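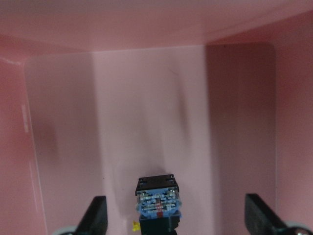
Fanedby Hall - small hall and kitchen
Autumn safety checklist, with comments
Thu 24 October
Checked by Madalena Ramalho
Booking file 2907

Thank you to everyone who left the place so tidy, it makes going round with a clipboard a much nicer job! I have put my comments under each item and tried to keep them short, though those of you who know me will know how that usually goes.

1. Front door and porch
OK
Opens fully and closes on its own. The mat has started to curl at one corner, so I have turned it round for now - a new one would be better before the wet weather.

2. Fire exit, garden side
Needs attention
The door itself is fine and the bar pushes easily, but there were folded chairs leaning beside it again. Please, please put them back on the trolley, even if you are only popping out for a moment.

3. Extinguishers
OK
Both on their brackets, pins in, labels in date until February. I have written to Iglesias to book the next service.

4. Emergency lights
Needs attention
All came on with the test key apart from the one over the kitchen passage, which flickered and then gave up. Fitting number 103, for whoever orders the part.

5. Kitchen
OK, with a grumble
Fridge at 4 degrees, cooker knobs all present, fire blanket in its holder. The Nimeck water heater is still set hotter than I would like for small hands, so I have put the warning card back up over the sink.

6. Floor
OK
The boards date from 1957 and they do creak, but I walked every row and found no raised nails. The worn patch near the stage wants a coat of varnish some time.

7. First aid box
Needs attention
Low on plasters, and the eye wash is out of date. Accident book present, last entry read and signed.

8. Ladder and store cupboard
Not checked
Locked, and the key is with the Berau dance group. I will go back for this one on my way home from the shops.

Still to do: items 2, 4, 7 and 8. If you can help with any of them, ring me on extension 457, and do let it ring a while as I am often out in the yard.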